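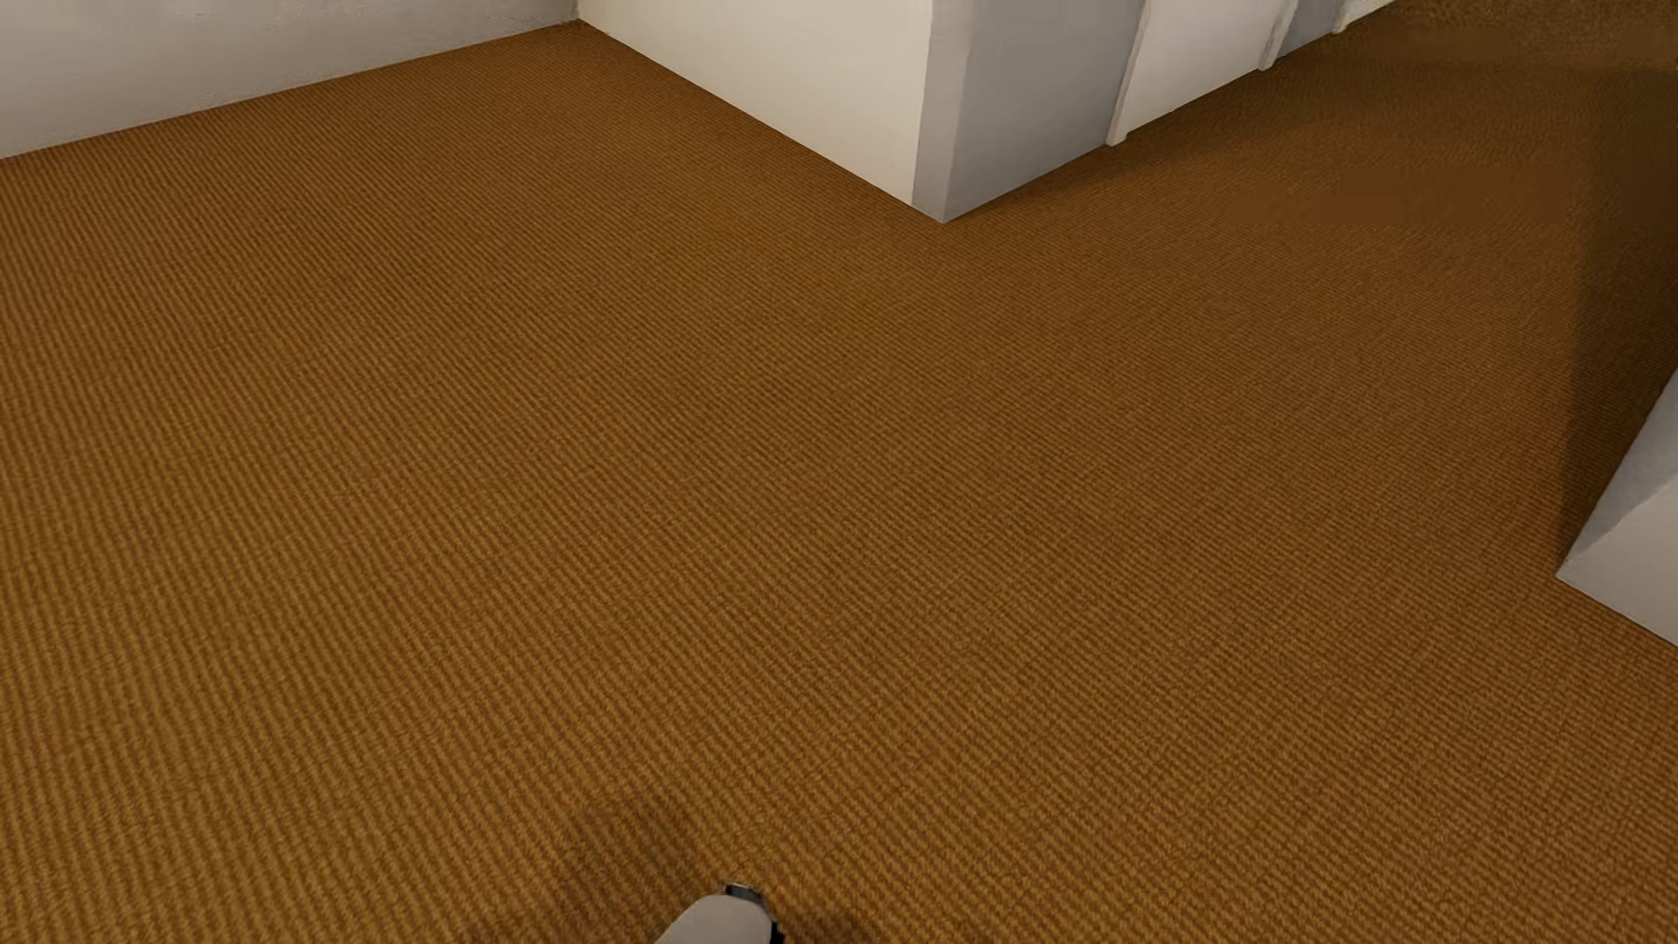
畝織り(うねおり)というのは、表面に細長い盛り上がりが平行に並ぶ織物をまとめて呼ぶときの言い方です。ひとつの決まった組織の名前だと思っている人が多いのですが、私はもっとゆるく、「畑の畝みたいに筋が立っている布」くらいの意味で使っています(厳密な人には叱られそう!)。服地にもリボンにも帯にも床の敷物にもあって、見た目の仕組みは案外共通しています。冒頭の橙がかった茶色のカーペットを見てもらうと、手前では明るい筋と暗い溝が交互にくっきり並んでいるのに、奥のほうへいくと筋がぼやけて、のっぺりした一つの色に近づいていきますよね。畝のある布を選ぶときに小さな見本帳だけで決めると失敗しやすいのは、こういうところです。近くで見れば縞、離れて見れば無地。私はこの二面性が好きで、もう長いこと畝のある布ばかり追いかけています。

名前について

日本語の「畝」はもちろん畑から来ています。土を細長く盛り上げた、あれです。英語だと rib(あばら骨)、cord(ひも)、wale(これも筋や畝のこと)と、場面によって呼び分けがあって、最初はほんとうに混乱しました。ざっくり言うと、rib は織物にも編み物にも使い、cord は芯にひもが入っているように見える太めの筋、wale はコーデュロイの畝を言うときによく出てきます。ところが編み物の世界では wale が「縦に連なる編目の列」を指すので、ニットの人とコーデュロイの人が話すと、お互いうなずきながら違うものを思い浮かべていることがあります。私も一度やりました。

ちなみに日本語でも、ニットの「リブ編み」を「ゴム編み」と言ったり、コーデュロイを「コール天」と言ったり、世代や売り場で呼び名が変わります。祖母はずっとコール天でした。

どうやって畝ができるのか

いちばん基本になるのは平織りの変形です。平織りはたて糸とよこ糸が一本ずつ交互に上下するだけの、いちばん単純な織り方ですが、片方の糸を太くする、あるいは何本かまとめて同じところに通すと、それを細い糸が包みこむように覆って、筋が立ちます。太いよこ糸を細かいたて糸が覆えば、畝は布の幅方向、つまり横に走ります。反対に、太いたて糸をよこ糸が覆えば縦に走ります。

ここがややこしくて、「たて畝」「よこ畝」という言葉が、畝の走る向きを言っているのか、畝の表面に出ている糸を言っているのか、本によって食い違うことがあるんです。横向きの筋が立っているのに、表面を覆っているのがたて糸だから「経畝織り」と書いてある。理屈はわかるけれど、読むたびに立ち止まります。私は自分のノートでは必ず「筋が横向き・表はたて糸」と両方書くことにしました。面倒でもこれがいちばん安全です。

組織が平織りでも、糸の密度をたて・よこで大きく変えるだけで畝っぽくなることもあります。ポプリンがその代表で、シャツの袖を光に透かすように傾けると、ごく細い横筋が見えてきます。普段シャツを着ている人でも気づいていないことが多くて、教えるとけっこう喜ばれます。

服地の畝

グログランは、横の畝がはっきりしたしっかりめの布で、帽子に巻くリボンや勲章の綬のようなところでおなじみです。リボンは曲げてもくたっとしにくく、縫いつける相手を選びません。もっと畝が太く丸くなったものはオットマンと呼ばれます。足を乗せる家具と同じ名前なので、検索すると家具ばかり出てきて困ります。反対に、畝が平たくて柔らかいものにはファイユがあり、ドレスやスカーフに向いています。このへんの境目は案外あいまいで、生地屋さんによって棚が違っていても私はもう驚きません。

ピケは、布の表面に凹凸を出した少し厚手の布です。もともとは畝の出たものを指すことが多かったのですが、今の日本の売り場で「鹿の子」と並べて語られるのはポロシャツなどの編み地のほうで、これは織物ではありません。ベッドフォードコードは縦に筋が立つ丈夫な布で、乗馬用のズボンに使われてきました。

そしてコーデュロイ。あれは畝の作り方がほかとまったく違います。布を織るときによこ糸を余分に浮かせておき、あとからその浮いた糸を刃で縦に切り開いて、毛羽立たせてブラシで起こすんです。つまり、盛り上がっているのは切られた糸の束、パイルなんですね。畝織りの仲間に入れるかどうかは意見が分かれるところで、私は「親戚」くらいに思っています。毛の向きがあるので、裁断のときに上下を間違えると、左右の脚で色が違って見えるズボンができあがります。一度作りました。Anjani Tarigan に見せたら「夕方専用だね」と言われて、たしかに薄暗いところでなら気になりませんでした。

日本の畝

帯好きの人なら、博多織を思い浮かべるはずです。細いたて糸をたくさん使い、太いよこ糸を強く打ちこむので、表面に横向きの畝が出ます。締めるときにキュッと鳴る、あの音がたまらない!という人は多いです。締めると緩みにくいところも昔から好まれてきました。

木綿や麻にも、糸を引きそろえて筋を出した布がいろいろあります。産地ごとの名前まで踏みこむと私の手には負えないので、ここでは深入りしません。Kiso の名前で古布を扱っている店に通っていたころ、木箱いっぱいの端切れから横筋のものばかり抜き出していたら、店の人が途中から黙って手伝ってくれたことがあります。私の端切れ帳はそこから始まって、今は194枚になりました。名前のわからないものが相当まじっています。

床の敷物の畝

敷物の畝も作り方はいくつかあります。平らに織ったものなら服地と同じ理屈で、太い糸を細い糸が押さえて筋になります。サイザル麻やココヤシの繊維を使った敷物は、糸そのものが硬くて太いので、織っただけで筋が目立ちます。ループパイルのカーペットだと、輪になった糸の列が並んで筋に見えます。列ごとに輪の高さを変えて、溝を深く見せるやり方もあります。もうひとつ、繊維を針で突いて絡めたニードルパンチのカーペットで、表面を畝状に仕上げたもの。学校や事務所で見かけるのはこの手が多いです。

見ただけでこのどれかを当てるのは、私はあまり得意ではありません。裏をめくれればいいのですが、よその家の床をめくるわけにもいかず、だいたい指で軽く押してみるところで止めています。

向きの話もしておきましょう。筋のある敷物は、部屋の長い方向に沿わせると奥行きが強調され、横切らせると幅が広く感じられる、とよく言われます。私の感覚では、家具を置いてしまえばそこまで劇的には変わりません。それより差が出るのは壁際です。壁と筋がほぼ平行なのに少しだけずれている、という状態がいちばん目につきます。最初から大きく斜めならそういう意匠に見えるのに、わずかなずれは気になって仕方がない。古い家は壁そのものがまっすぐでないことがあるので、筋を基準にするか壁を基準にするかを先に決めておくと揉めません。うちは揉めました。

継ぎ目も筋の向きで見え方が変わります。筋と平行に継げば溝にまぎれやすく、筋を断ち切る向きだと、畝がひとつずつ合っていないとすぐわかります。カーペットの幅が足りない部屋では、先に紙で割り付けを描いてみてください。

見本を取り寄せるなら、できるだけ大きいものをお願いするのがおすすめです。私が Palholm という敷物店に頼んだときは一辺40センチの見本が届いて、それを床に置き、部屋の反対側まで下がって眺めました。手に持っていたときは縞がうるさいと思ったのに、離れたら落ち着いた無地に見えて、結局それに決めました。時間帯でも違います。窓から低い光が横向きに入ると溝に影がたまって、畝が急に目立ってくるので、朝と夕方の両方で見ておくと安心です。

手入れ

敷物の掃除機は、まず筋に沿って、ゆっくり。溝のごみはそのほうが動きやすいです。ループのものは、回転ブラシを止められる機種なら止めてください。引っかけて一本ほつれると、筋に沿ってするすると伸びていくことがあります。飛び出した糸は絶対に引っぱらず、はさみで切りそろえます。

家具の跡は、畝がつぶれて筋が途切れるので無地より目立ちます。ウールのパイルなら、湿らせた布をあてて蒸気を通し、指でほぐすと戻りやすいです。サイザルは水気でしみになりやすいので、この方法は使わないでくださいね。

コーデュロイの服は裏返して洗い、乾く前に手で毛並みを整えます。アイロンを表から直に押しつけると畝がてかてかになります。グログランのリボンは逆にアイロンに強いほうですが、素材しだいなので端で試してからどうぞ。

畝を数える人たち

コーデュロイは、1インチの幅に畝が何本あるかで細い太いを言い分けます。数が多いほど細かい畝で、ごく細いものは微塵コール、とても太いものは鬼コールと呼ばれたりします。名前がいいですよね、鬼コール。

布を調べるときは、織物用の小さな拡大鏡を使います。折りたたみ式で、四角い窓から糸目をのぞくものです。私は織り手の Wahyudi Yeoh に使い方を教わりました。彼は布をのぞくときに必ず針を一本持っていて、針先で筋をひとつずつ送りながら数えます。目だけで追うと、まぶたを閉じた瞬間に迷子になるからだそうです。試しに針なしで同じ端切れを3回数えたら、3回とも違う数になりました。

読み物としては、Pangaribuan の織物ノート(525ページ!)を友人から借りて読んでいます。畝の章は後ろのほうにあって、組織図がたっぷり載っているのですが、字がとても小さいです。まだ読み終わっていないので、続きで何かわかったらこのページに書き足します。

関連する項目:平織り、綾織り、パイル織物、リブ編み、博多織

コメント

Gilang Latuheru
経畝と緯畝の呼び方、学生のときからずっともやもやしていました。ノートに両方書く方式、まねします。

Ah-rin Seok
うちの階段に筋のある敷物を張ったとき、筋を段と平行にするか直角にするかで家族会議になりました。階段の場合はどちらがいいと思いますか?

筆者
Ah-rin さん、私なら段鼻で折れたときに溝が開きにくい向きを、見本を実際に曲げて確かめてから決めます。張る人にも聞いてみてください。滑りにくさは見た目より大事なので!

Azlan Teoh
ベッドフォードコードの説明が短すぎませんか。裏に芯糸を入れるものもあるので、そこも書いてほしいです。Sistlow の古いズボンを持っているので、必要なら裏側の写真を送ります。

筆者
Azlan さん、ぜひお願いします。火曜の夜ならゆっくり見られます。

Anjani Tarigan
夕方専用ズボン、まだはいてる?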